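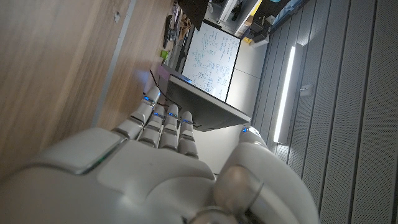

Wesuneo desk notes, README. These files list what lives on and under the desks in our shared room at Turance, and who thinks it should stay there. I was doubtful about the whole exercise in December and still am. A list of furniture goes stale the moment someone moves a chair. Still, wood-grain tops and a whiteboard full of handwriting and circled sketches are hard to search, so a written record may help someone.

There are 526 rows. I would trust around 400 of them.

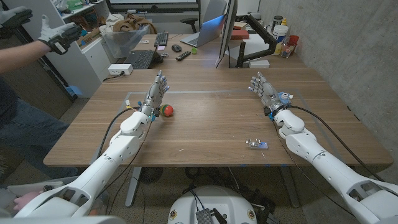 Delphine Yazzie

Tabletop file. Covers small loose things such as the red and green ball. "Area" means the marked rectangle on the table – treat it as a hint, as people put things down wherever they like. The black floor fan goes in the floor file, although the Lyons copy has it under furniture. I have not fixed that.
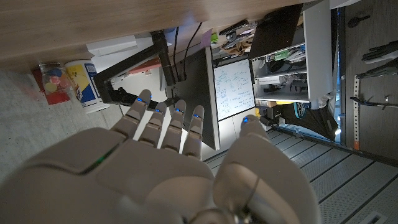
Delphine Yazzie

Floor file, 302 rows. Jars and canisters are entered by outside appearance only. The clear jar of colourful round things is "jar, mixed", and I won't guess at sweets or toys. Sticky notes are left out, purple or otherwise.

Last edited 24/02/2024. Corrections to the Bindinberg list, please – with a row number.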